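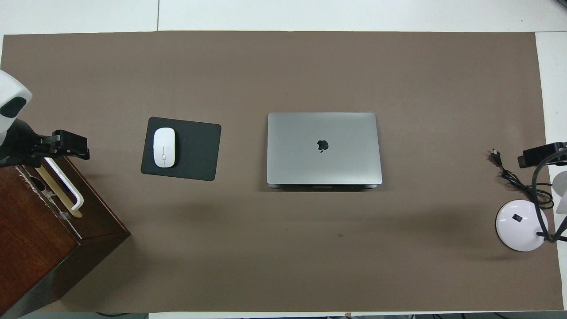
Brown paper over a white table, with a wooden box on it.

Section 4: Setting up your table for the Kitard box kit

Hi, Xinyi Kang again! If you came straight from Section 3 you should have your parts bag, the glue and the little envelope of hinges. Leave the envelope sealed for now (I have crawled around on my floor looking for those screws more than once, and they are tiny).

1. Clear the table and wipe it down. Crumbs under the paper will dent soft wood, and you won't notice until the stain goes on.

2. Unroll the paper and cut a piece big enough to cover most of the top. I like to leave a strip of bare table along the front to rest my wrists on.

3. Tape the corners. If the paper wants to curl back up, flip it over and lay some heavy books on it while you have a coffee.

Note: the plain roll from Heltero works fine, and so does whatever came stuffed in your last delivery. Skip newspaper! The ink comes off on damp glue.

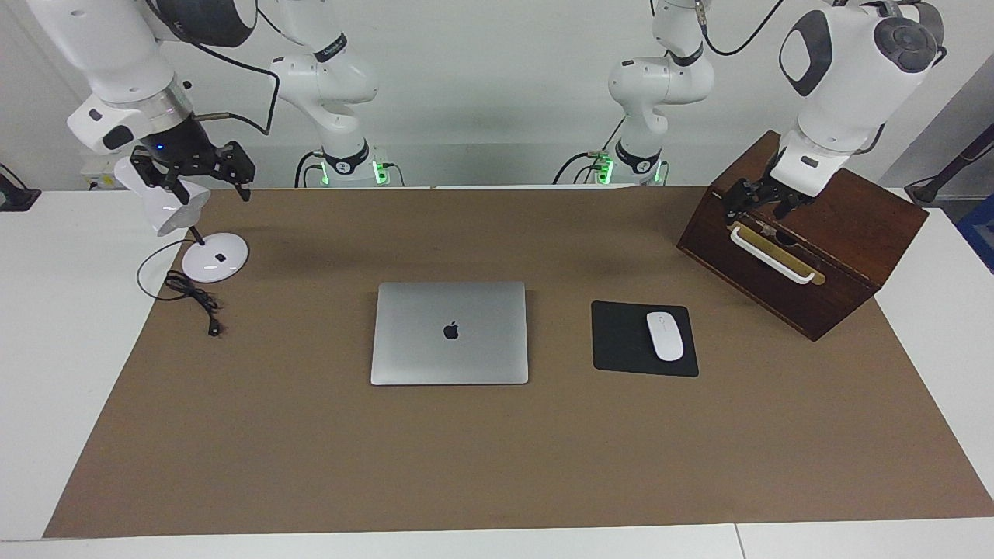

Kraft paper laid out, desk lamp on the table.

4. Put your lamp low and off to one side. Light coming in sideways shows up every drip and scratch, and overhead light hides them all. If you're right-handed, try the left side first so your hand isn't throwing a shadow over the joint.

5. Dry-fit the four walls before you open the glue. They should slide together with a light push. If one is tight, give the tabs two or three strokes with the fine sandpaper and try again.

Caution: keep the stain and its rags well away from a hot bulb. Lay used rags flat outdoors to dry, one layer thick, and never ball them up in the trash.

6. Check your part numbers against the sheet. Kits from the April batch have the lid marked 779 where the sheet says 67. It's the same lid, same size, so go ahead and use it.

Note: if you bought the Bronham version with the sliding lid, you have no hinges at all, and you can skip Section 6.

7. Glue one corner at a time, wipe off the squeeze-out with a damp cloth, and leave the box clamped overnight before you go on to Section 5.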